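Khaemba has a post up about the twelve-month "no new stuff" rule, and three people have now sent it to me, so I suppose it's my turn to have an opinion about decluttering.

My opinion is that most of it is shopping.

I'll back up. Last November I paid $59 for an online course called Wadenska, which promised to help me "meet my belongings again." It came with a workbook, a set of printable tags in four colors, and access to a members' area where people posted before and after shots of their closets. I did the whole thing. I tagged my stuff. I asked my blender how it made me feel. At the end I had six trash bags by the front door and a very strong urge to buy matching glass jars, which the course happened to sell.

The jars were $39 for a starter set. I didn't buy them, but I had them in the cart for a week, and I think about that week a lot.

My friend Zawadi Kioko did buy them. She's a more generous person than I am and she says they changed how she cooks. Maybe so. I've eaten at her house before the jars and after the jars, and the food was good both times. She also threw out the boxes the rice came in and now has to text her sister to ask how long to boil the brown kind.

What bothers me is the claim underneath all of it, that a person with less stuff is calmer. I went looking for where this comes from and mostly found people quoting each other. There's a line that goes around saying the average home has so many thousand objects in it. I've seen it with different numbers attached and never once with a name attached. Who went in and counted? Do forks go in one at a time? If I have a box of 3000 staples, am I a hoarder?

I don't doubt that a terrible mess makes people feel bad. I grew up in one. My uncle's garage had a path through it, and you turned sideways for the freezer. But the people taking these courses aren't living like that. They have a junk drawer and a chair with clothes on it, same as me, and they've been told the chair is a symptom.

Then there's the kitchen, which is where every one of these programs ends up eventually. Wadenska gave it two full modules. Module seven was "The Honest Cabinet," about how anything behind a solid door is something you're hiding from yourself, so you should go to open shelves or glass. Module eight was the sink. You are supposed to end each night with nothing in it. 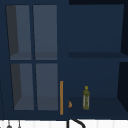
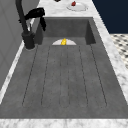

Navy wall cabinet with glass panes on one side and open shelving on the other; gray sink with a marble surround.

I have lived with open shelves. We had them in the apartment on Brosterstead Street, and what I remember is grease. Anything we used every day stayed clean, and everything else grew a kind of fur. So you wash a bowl before you use it and then wash it again after, and somehow this is the simple life. Glass doors fix the fur but now you've got glass to wipe, and you can still see the mug from the bank.

A plain door is one of the great inventions. You close it and you go do something else. I don't believe I am hiding from my colander.

The sink rule I tried for longer. I kept it up most of the winter. It's fine. It is pleasant to come down in the morning and find it empty. It's also ten more minutes on your feet at a time of night when you've got nothing left, and I noticed that in our house those ten minutes were always mine. Nowhere in the workbook does it ask whose ten minutes. When I brought this up in the members' area I got a heart emoji and a link to a bonus module.

I asked Kiyoshi Ikeda about it, since he cleaned out his parents' place last year and has actual experience. He laughed at the tags. He said the hard part was never deciding what made anyone happy, it was finding a place that would take a piano. He called almost 72 numbers. (He tends to round up, but it was a lot of numbers.) In the end a church took it, on the condition that he got it down the steps himself. There is no module on piano steps.

Bevan Costigan left a comment on my last post saying I'm being unfair, and that if a course helps one person deal with their basement then who cares. OK. I care a little. I care that it's the same outfit selling the guilt and the jars. And I'd like to see one after picture taken a year later, with the tags fallen off and the mail back on the counter.

As for my six bags, four went to the thrift store. The other two I opened again in February looking for the hand mixer, and I found it, and a scarf I like, and the good scissors. They're back in the drawer. The drawer doesn't close all the way now and you have to kind of lift it.

I'm told the course renews in the fall unless you cancel. I can't find the button.

Recent posts
Fliltemow and the $12 candle
I tried waking up at 5, it was dark
Wekesa Urio was right about the gym
Guest post: Miłosz Wieczorek on throwing out his planner
Is anybody reading the books on the nightstand?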